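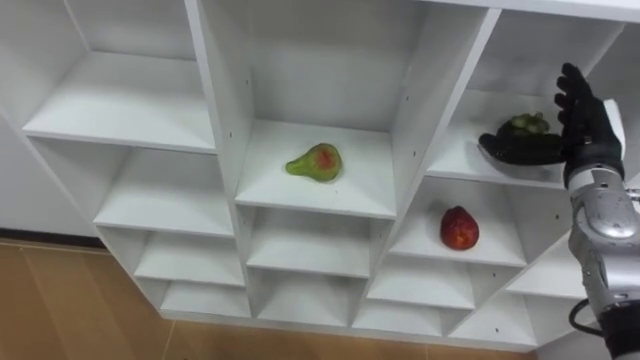 Shagufta Kakakhel wrote in to ask whether a cubby unit can stand in for a fruit bowl, as her worktop is full and the pears keep getting bruised under the oranges. She also wanted to know how often the shelves need a proper clean, and what to do about white paint that has started to look yellow at the back.

The short answer is yes. Open cubbies suit fruit well, provided the unit is out of the sun and away from the cooker. Each kind gets its own space, nothing is piled up, and you can see at a glance what needs eating. The longer answer takes in a few points on where to stand the unit, what to put in it and how to look after the paint.

Where to stand it

Pick an inside wall if you have one. The back of a unit against a cold outside wall can get damp in winter, and fruit kept there goes mouldy sooner. Leave a finger's width behind the unit so that air can move. Keep it well clear of radiators.

Check that the unit is level before you load it. Round fruit will find any slope. A folded piece of card under one foot will do for a day or two, but a proper plastic wedge lasts longer. Fix the unit to the wall with a bracket if there are children in the house, even if it feels steady.

What goes where

Pears are best in a single layer, not touching. Buy them firm and let them soften on the shelf. Press gently near the stalk each morning, and when the flesh gives a little, eat the pear that day or move it to the fridge. A pear will often feel hard at the wide end when it is ripe at the neck, so don't judge it by the bottom.

Grapes do not ripen any further once picked. A small bunch can sit out on a shelf for the day, but the rest should be in the fridge, unwashed, in a bag with holes in it. Put out what will be eaten and no more. Lay a square of kitchen paper under the bunch to catch any juice, and lift the whole bunch from underneath when you move it. Pulling it by the stem shakes the ripest grapes off.

Bananas, apples and pears all give off the gas that speeds up ripening. Put them side by side if you want the pears ready for the weekend, or with a few empty cubbies between if you don't. Onions and potatoes should not share the unit with fruit at all. They like the dark, and potatoes turn green on an open shelf.

Use the upper shelves for soft fruit and the lower ones for things that can take a knock, such as squash or unopened packets. Anything near the floor will gather more dust, so fruit that is eaten with its skin on is better higher up.

Put fruit near the front of the shelf where you can see it. The back of a deep cubby is where a forgotten lemon ends its days.

Cleaning the shelves

A wipe once a week is enough for most homes. Do the full clean every couple of months, or at once if something has leaked.

Take everything out first. It is tempting to slide things along and wipe round them, but the sticky patches are always under whatever you didn't move.
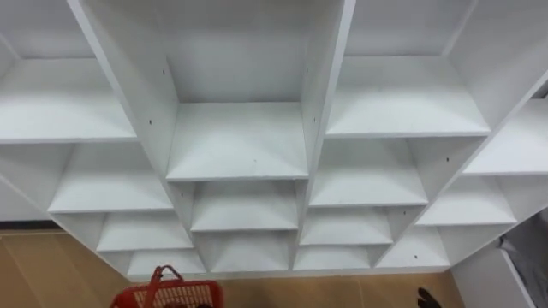

White cubby unit with the compartments empty.

Start at the top and work down, so that crumbs fall on to shelves you have yet to do. Use a dry paintbrush, the soft sort sold for gloss work, to flick dust out of the corners where the uprights meet the shelves. A cloth only pushes it in tighter.

Next, mix a few drops of washing-up liquid in a bowl of warm water. Wring the cloth out hard. Painted wood does not mind a damp cloth but it does mind a wet one, and water left standing along a joint will lift the paint in time. Wipe the shelf, then the sides, then the back, and go over it all again with plain water. Dry with an old tea towel straight away.

Don't forget the front edges. They take most of the handling and go grey long before the rest. If the edge has picked up a scuff, rub it with a little bicarbonate of soda on a damp finger and rinse. Avoid scouring pads and cream cleaners, which dull the paint and leave a surface that marks more easily next time.

Fruit juice stains should be dealt with the same day. For an older stain, lay a cloth dampened with equal parts white vinegar and water over the mark for five minutes, then wipe and dry. Try it first on a spot that doesn't show.

Yellowed paint

Oil-based white paint yellows in places that get little light, and the back of a cubby is just such a place. No amount of scrubbing will shift it. Wash it, let it dry overnight, rub down lightly with fine paper and give it two thin coats of a water-based satin. Wait until the paint has fully hardened before putting fruit back – the tin will give the time, and it is usually longer than you'd hope.

Small screw holes

Many units have spare holes in the side panels, left by a shelf that has been moved or never fitted. They do no harm, but crumbs get into them. Fill them with white wood filler on the tip of a blunt knife, leave slightly proud, and sand flat when dry. If you may want the holes again, press in a bit of white tack or a push-in cover cap of the right size.

Check any screws that are in use while the shelves are bare. Turn each one by hand until it is snug and stop there. Forcing a screw in soft wood strips the hole, and then you have a second job. A stripped hole can be packed with a matchstick and a dab of wood glue, then the screw put back once the glue has set.

Lining the shelves

Liners are worth having if you keep soft fruit out. Greaseproof paper cut to size is cheap and can be thrown away when it gets sticky. Cork mats stop round fruit rolling, though they hold on to juice and have to be aired. We don't care for sticky-backed plastic on painted shelves, as it can bring the paint away when you peel it off.

Cut one liner, check that it fits, then use it as a pattern for the others of the same size. Measure any odd-sized spaces on their own.

Filed under: Kitchen Storage, Fruit & Veg, Shelf Care

Print this tip | E-mail to a friend

Contact us | © Flirley Household Tips, Dec 28, 2018 | Back to top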